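FOR IMMEDIATE RELEASE

# Diners Fond of Octopuses, Also Fond of Octopus, Study Finds

**LOSUMDALE** – People who say they admire octopuses order them for dinner slightly more often than people who have no opinion on the subject, according to a report released in May by Otex, an independent research group that studies how the public thinks about animals living in water.

The report, *Eight Arms and a Side of Rice*, followed 128 regular restaurant-goers across the Losumdale area. Each kept a record of what they ordered when eating out and filled in a questionnaire on the feelings, if any, they held toward cephalopods. Most described octopuses as "smart." Several used the word "soulful." The word "tender" also came up, in a different section of the questionnaire.

"We went in expecting a gap between what people say and what they eat," the report's authors write in their introduction. "We did not expect it to point in the wrong direction."
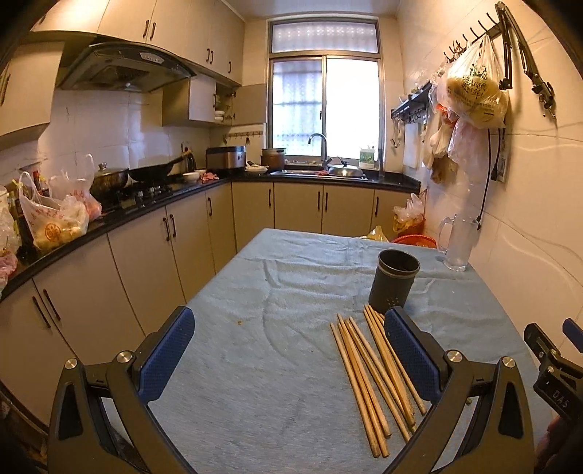

Menu wording did more than affection to change what people ordered. In the second phase of the study, 16 restaurants agreed to rewrite their menus for one season, and the same dishes appeared under several names. "Octopus salad" sold as usual. "Salad with one octopus arm" sold poorly, and drew comments. The kind of restaurant mattered less than Otex had predicted: tables laid with wooden chopsticks on a light blue cloth produced much the same orders as tables laid with a knife, a fork and an enormous pepper mill. Diners everywhere objected to the word "arm." Nearly all of them were happy with "tentacle," though octopuses, strictly speaking, don't have any.

The researchers also looked at timing. Participants who had watched a nature film about octopuses in the previous week did order less of the animal, and a few wrote long, moving notes in the margins of their records. The effect was gone by the end of the month. One participant switched to squid and recorded this as a personal sacrifice.

## An old habit, well documented

A short historical chapter draws on the Durán collection, a private library of cookbooks and household manuals that opened its shelves to the project. The earliest item cited is a cook's manual from 1861, which praises the octopus for its "remarkable cunning" and then, in the same sentence, advises beating it against a rock. Otex notes that the questionnaire answers show a broadly similar structure, minus the rock.

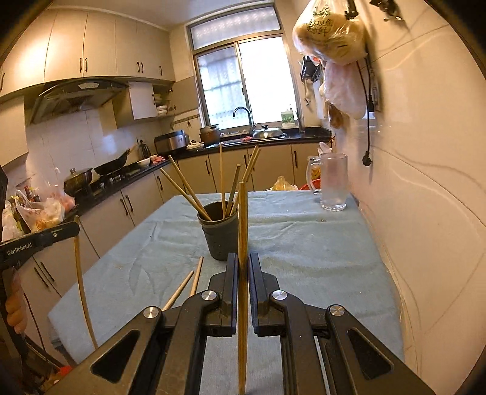 Later manuals drop the praise and keep the cooking instructions. The authors suggest this may have been the last time the two attitudes were made to share a page, and they recommend reading the chapter before lunch.

## What the report recommends

Otex doesn't tell anyone what to eat. It does have advice for advocacy groups, which have put considerable effort into telling the public how clever octopuses are. The public, the report finds, already agrees. Groups hoping to change orders may get further by working with kitchens on what the menu says and what else is on it.

To that end, Otex is starting a follow-up project called Sunotus, which will test plant-based dishes placed directly above the octopus on the menu. An early version placed them directly below, where they were mistaken for garnishes. Restaurants taking part will receive printed menus at no cost and a 20-page guide to describing a mushroom without apologizing for it.

The authors are careful about the limits of their findings. Participants wrote down their own orders, and people have been known to forget an appetizer. The study covered one area and one group of animals. No octopuses were surveyed.

The full report, the questionnaire and the menu wordings are free to download from the Otex website. Restaurants interested in joining Sunotus can write to the project office in Losumdale. Requests for interviews should go to the press desk, which closes at 4 p.m. and would prefer not to be asked where it goes for dinner.

**About Otex**

Otex studies public attitudes toward fish, crustaceans, mollusks and other animals that seldom get a poster. Its earlier reports covered lobster tanks in supermarkets and the naming of pet goldfish.

\# \# \#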